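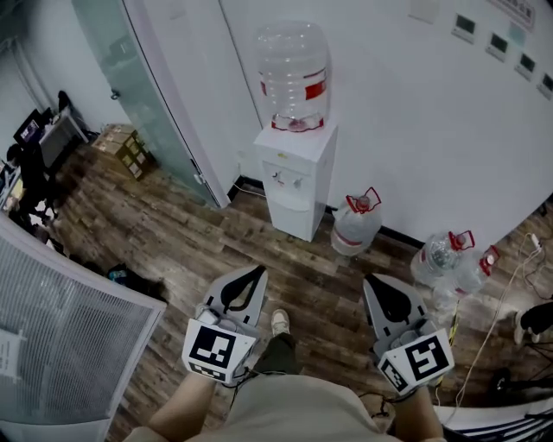
Figure 1. White water dispenser with its jug inverted on top, nearly empty.

3.2 Water intake at the Umali site

Intake was logged for 20 days in June. Each of the 622 entries gave the time and the volume drawn. Staff refilled cups of up to 20 ounces, and most refills fell in the two hours before lunch. Entries with no volume were dropped. Intake was lower on days when the jug ran out before noon and was not replaced until the next shift.

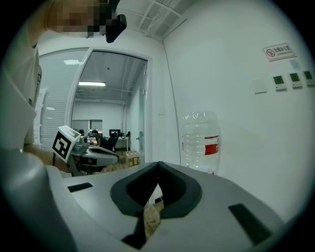 Figure 2. Tan floor at the site, with a person leaning over.

Floor type was recorded for each room but had no effect on intake (Table 5).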